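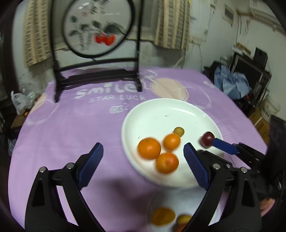 Fruit on a white plate, with two mandarins side by side.

How does a puzzle game know you won?
May. By Slavica Vlachou
18 shares | 3 comments

In the computer game Varka, you sort crates in a harbor. Each level gives you 25 moves. Put the last crate on its square and a bell rings. How does the game know?

It keeps a list. For every crate, the list says where the crate is now and where it should be. Each time you make a move, the game changes one line of the list. Then it reads the whole list from top to bottom. 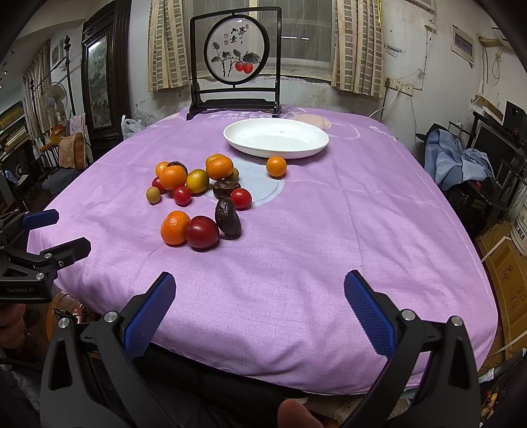

If even one crate is in the wrong spot, the game waits for your next move. If every line matches, it rings the bell and opens the next level. A computer can read a list like this so fast that you don't notice it.

Anselmo Lacerda made the levels for Varka. He starts with a finished level and moves the crates backward, one at a time. That way he knows the level can be solved.

Try it on paper. Draw four squares, cut out four crates and number them all. Write your own list and check it after each move.

Word to know
Rule: something the game checks every time, in the same way.

Torari Kids | Contact us | Back to top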